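How We Ran a Campus Petition (and What I'd Do Differently)

Community Action Project, final report
Group: Shek Street Night Bus

OK so, the short version. Our group of five picked the 71 bus for our community action project. The 71 runs from the Trollasitz terminus past campus and down Shek Street, and since January the last one has left at 9.40 pm. If you have an evening lab, or you work at the shops in Modness, you are walking or you are paying for a cab. We wanted the late service put back, and we decided to do it with a petition, a rally at the council offices and a speaking slot at the transport meeting.

I was the one who wrote most of the emails, so this report is mostly from my side of things. The others have read it and made me take out two jokes.

Picking the issue

We started with a list of things that annoyed us, which was a very long list. Parking came up, and the price of lockers, and a footpath that floods. We chose the bus because all five of us had been stuck by it, and when I asked around in my tute nearly everyone had a story. Our tutor had told us to pick something where you could name the person who makes the decision. For the bus that took a whole week to work out! The university thought it was the council, the council's front desk thought it was the operator, and the operator sent me a very polite form letter about timetables. In the end a woman on the council switchboard explained that the council pays for the evening runs under a separate agreement, and the transport meeting votes on it. I wish I'd rung her first.

Writing the petition

Our first draft was a page and a half long and full of words like "stakeholders". Adebayo Okeke, who organised for the tenants' group in Modness for years and came in as a guest speaker in second term, had a look at it for us. He crossed out nearly all of it. What was left was this:

"We ask the council to restore the late evening 71 service between Trollasitz and Shek Street, and to consult riders before any further cuts."

One sentence. It felt too small at the time, but when you're standing outside a library with a clipboard and somebody has a coffee in one hand and their phone in the other, one sentence is as much as they'll read. I was a bit precious about my draft and I got over it.

We did paper and online. The online form went up on Sketach, the student noticeboard site, and I thought it would do most of the work. It didn't. People liked the post and scrolled on. Paper sheets at the bus stop did far better, especially in the half hour before the last bus, when everyone at the stop had a very personal interest in the topic. We finished on 655 signatures, against a target of 2000 that I now think we plucked out of the air on day one. I've left the target in the report because we were asked to be upfront about our planning, and our planning there was poor.

One practical thing for any group doing this next year: ask for a postcode. We didn't on the early sheets, and the council clerk told us that they give more weight to signatures from people who live in the area. We had to set those early sheets apart in a separate bundle and explain them in the covering letter, which was a pain and looked a bit messy.

The rally

I'd never organised a rally and I was sick with nerves about it. You need permission to gather on the forecourt of the council offices, and the form wants to know your start and finish, whether you'll have amplified sound, and who is responsible if something goes wrong. (Me. I signed it. My mum was thrilled.) We said no to amplified sound, mostly to keep the form simple, and regretted it as soon as a street sweeper came past in the middle of the first speech.

We set it for 4.30 pm so people could come after class and still catch councillors on their way in to the meeting. The crowd was smaller than I'd hoped for and a lot louder. A group of cleaners from the night shift turned up with their own signs, and one of them gave by far the best speech of the day. She talked about the walk from campus to Modness in winter, in the dark, past the stretch with no streetlights, and she didn't have a single note. We had been so busy talking to students that we'd hardly thought about staff. If I could redo one part of the project I'd go to the cleaners first, and the kitchen staff too.

Two councillors stopped to talk. One took a flyer and kept walking while she read it, which I'm choosing to count as interest.

Speaking at the meeting

Each public speaker gets three minutes and there's a little light that changes colour. I had practised mine in the kitchen and had it down to two fifty. Then the chair asked everybody to keep it short as they were running behind, and I panicked and skipped the middle section, the part with the numbers in it. So the councillors heard who we were and what we wanted and almost nothing about why. Luckily the numbers were in the written submission as well, and one councillor read a bit of it aloud during the discussion. Put everything in writing. I can't say it strongly enough.

The result was that the item was deferred and sent to staff for a costing. At first I was gutted. Adebayo emailed that night to say a deferral with a costing attached is a pretty decent outcome for a first go, because now there's a piece of paper with our issue on it that has to come back to the table. I've decided to believe him.

What I learned

I learned how to read an agenda, which is a horrible skill to have because now I read them for fun. I learned that a group chat is a terrible place to make decisions. We agreed to the rally date in there and one member didn't see it until the day before, and she was rightly cross. After that we did a short call each week and wrote down who was doing what, and things ran a lot more smoothly.

I also found out I'm not good at asking people for things face to face. By the last afternoon at the bus stop I was all right at it, though I still said sorry before every single clipboard. One bloke told me to stop apologising and then signed twice, so we had to cross one out.

Three of us are staying on with the campaign through the break. The costing is due back before the next round of meetings, and the cleaners have asked us along to theirs. The covering letter and the blank petition sheet are attached to our group's submission if anyone wants to borrow them.

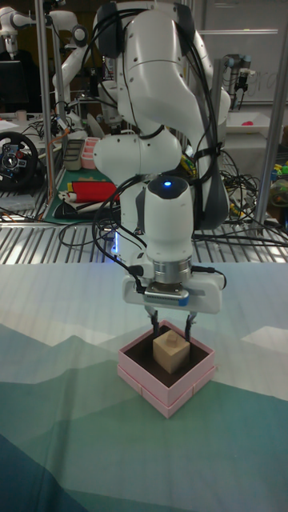
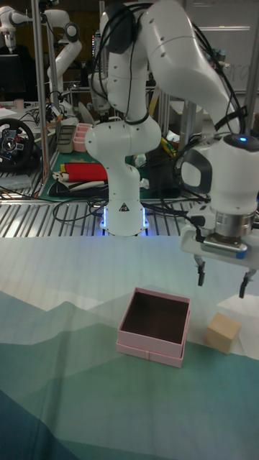

Filed under: Student Projects

Comments on this report are open to other groups until the end of term. If you catch the 71 and you'd like to be told when the costing comes back, leave your name on the sheet outside the student office, or message the group through Sketach. And please add your postcode this time!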